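Notes on collecting grasp examples, a thread 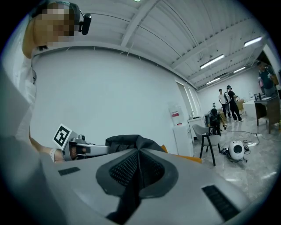 Left gripper with its marker up, black cloth just in front of it. Shot from the right-hand gripper.

1/ Posting this on 5/12/20 as we've just closed off the cloth set. 286 demonstrations kept, 155 thrown out. A few people asked how we get through them, so I'll put it in one place.

2/ One demonstration is one person doing one task with a gripper in each hand. Start, do the thing, stop. No robot arm involved at this stage. The policy gets trained on what the grippers see and how they move, and the arm comes in much later.

3/ The cloth task is simple to describe: take the near corners, fold away from you, let go, back off. Most new people rush the letting go. If the fingers are still opening while the hand is already travelling, the cloth comes with you and the demo is no good.

4/ Biggest cause of rejects in November was tracking. The square marker has to stay readable to the other camera for most of the motion. People roll their wrist in when they concentrate and the marker turns away. Corey Tapsell marked up 11 of these in a row from one afternoon, all the same wrist roll.

5/ What fixed it was slowing down the approach and keeping elbows out a bit. We tried a longer briefing first and it made no difference. Two practice folds with someone watching the live view did.

6/ Black cloth is hard. Folds in it don't show up well under fluorescent tubes and the edge can vanish completely. We kept it in the set on purpose – if the policy only ever sees pale tea towels it will learn pale tea towels.

7/ Same thinking on the room. We don't clear people out or tidy up behind the table. Colleagues walk through, chairs move, there are cables on the floor. The lens is wide enough to pick all of it up, and I'd sooner the model got used to that now than at the Vedbridge site.

8/ Labelling. Elsie Mudgway wrote the script we call Villemik, which trims dead time off both ends and flags anything where the two grippers' clocks drift apart. It doesn't judge whether the fold was any good. A person still watches every one at double speed and marks it keep or bin.

9/ We also bin good folds if the operator fixed a mistake halfway and we can't tell what they were correcting. Not everyone on the team agrees with that. Corey reckons recoveries are the most useful examples we have. We're saving them in a separate folder and will train with and without.

10/ Faces get pixelated before anything leaves the building. That runs overnight and it's the slowest step by a long way. If anyone has a quicker method that holds up with a fisheye lens, please send it over.

11/ Next is the Jamach tray task, then back to cloth with different colours and thicker fabric. Will post the numbers for with and without recoveries when the training runs are finished.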